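Ellthorpe sock drive passes 2,001 items, and yes, the pairing-up is still going

March 10, 2020

By Eimear Gilmartin

I stopped by the Unia laundry room on my way home meaning to stay five minutes and ask for a number. I got the number (2,001 items, counting every single sock and every pair of underwear that has come in since August!) and then I got handed a pile and didn't leave for two hours.

If you've missed the flyers, the Ellthorpe drive collects socks and underwear for families staying at the Kang Street shelter. Underwear has to be new and still in the package when you drop it off. Socks can be gently used, as long as they're clean and you'd be okay wearing them yourself. Everything gets one more wash anyway, and then it all has to be sorted by size, folded and bundled, and that's the part that eats up the evenings.

Geum-ok Maeng has been running the folding table, and she is strict about it in the nicest way. Small dark things are the worst, she told me, and after my pile I believe her. Black socks all look the same until you hold two of them up together and see that one is a good inch longer, or the ribbing is different, or the logo is on the wrong side. I made three "pairs" that she quietly took apart again.
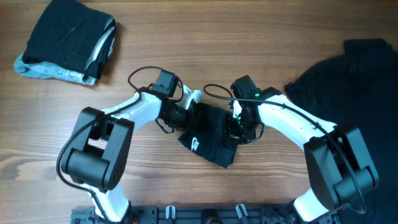
Her method is to flatten each piece on the wood first, smooth it from the middle out, and only then fold. Toe to cuff for socks, in half and in half again for underwear. No balling! She says balled socks stretch out at the top and roll off the shelf besides. I have balled my socks my entire life, so I kept my mouth shut and folded.

Dae-han Lim was on bundling, tying up sets of 7 so each person gets a week's worth. By the time I left there were 60 bundles ready to go over to Kang Street, mostly kids' sizes, plus a basket of singles waiting for their other halves to turn up. I asked him how long the singles get to wait. "Until Geum-ok says," he said.

What they need most right now is men's large socks, any color, and toddler underwear in the bigger sizes. They have plenty of baby socks and would love it if you held on to yours for a while. Drop-off is the blue bin inside the Unia front door, any time the building is open, or the counter at Undunska Hardware, where Jericho Manalastas will take bags as long as they're tied shut.

Folding nights run from six to eight and you don't have to sign up. Bring your reading glasses if you use them, especially for the black socks.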